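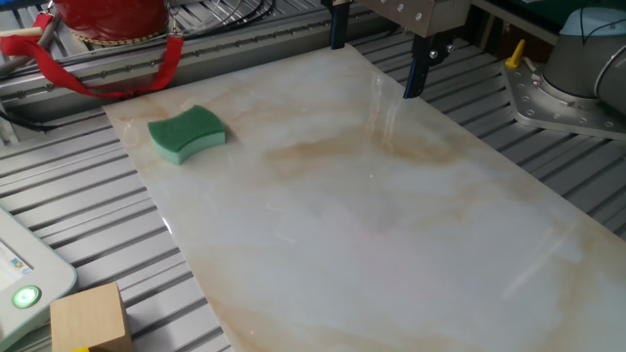
Waltraud Görtz wanted it on record that she had no objection to the arm, only to the way it was first announced. A notice went up in the break room at Ilter in September, two paragraphs long, stating that final wiping of display panels would be "transitioned to a robotic process." The people on the finishing line read it over coffee and drew the conclusion most people would.

Ilter supplies marble-pattern panels to showrooms and kitchen retailers. The panels are glossy, and gloss is unforgiving. A film of dust or a dried streak that would pass on a matte surface becomes obvious under store lighting, and the retailer sends the panel back. For years the answer was a person with a sponge at the end of the line. Last year, by the company's own records, 828 panels were wiped a second time after inspection, most of them during the two busy periods before the trade shows.

The work is not heavy, but it is repetitive in a way that settles in the shoulder. It calls for long, even strokes over a surface wide enough to make a person lean, with the same pressure at the far edge as at the near one. Supervisors had tried shorter turns, lower tables and a different sponge. Complaints of wrist and shoulder pain went down for a while and then came back.

The project that followed is known inside the company as Flonutard, a name nobody in management will claim. It is a modest undertaking. One collaborative arm is mounted on a slotted aluminum table, with a two-finger gripper that picks up a green sponge and works it across the panel. The integrator, Larer, proposed a custom wiping pad at the outset. Ilter asked that the trial begin with an ordinary sponge, on the grounds that the finishing staff already knew how a sponge behaves, when it drags and when it has had enough.

That decision changed who was consulted. Questions about pressure and overlap could not be settled from a data sheet, and the engineers began coming out to the line to ask. Over 3 months, 22 employees took turns at the trial table, moving the arm through strokes and marking the places where a human wiper would slow down. Rounded corners were one such place. Staff tend to ease off there and let the sponge follow the curve, and the first version of the program did neither.
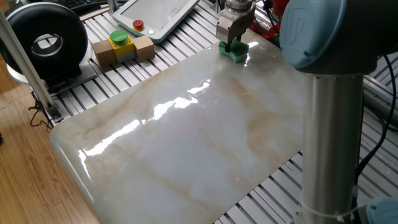
Pressure is the thing you cannot explain to an engineer in a meeting, Elsa Väisänen remarked during one of the afternoon sessions; you have to put a hand on the panel and let them watch. She has since written much of the guide that new staff use at the table, including a page on glare. Reflections from overhead lights can hide a streak completely, and her instruction is to walk to the other side of the panel before signing it off.

The company states that no positions have been cut as a result of the trial, and the staff interviewed for this article did not dispute it. What has changed is the shape of the day. Wiping once filled an entire shift. It now takes up part of one, and the remainder goes to inspection, edge repair and packing. Some employees welcome the variety. Others found a certain calm in the old job and say so. Inspection is harder on the eyes, and it carries more blame, as a name goes on every sheet.

Pay has been the slower conversation. Running the arm was first treated as an ordinary line duty. Staff argued that loading a program, stopping the arm safely and judging its results amounted to a skill, and in the spring Ilter agreed to a separate grade for it. Training lasts 3 days. It begins with the stop buttons and stays there for most of the first morning.

There are still panels the arm does not handle. Anything with a chipped edge goes to a person, as do the short custom orders. A second table is planned for the Teshome building across the yard, where ceilings are lower and the lighting is poor. The finishing staff have asked for the lighting to be replaced before the table is moved in, and the request is now with the site manager.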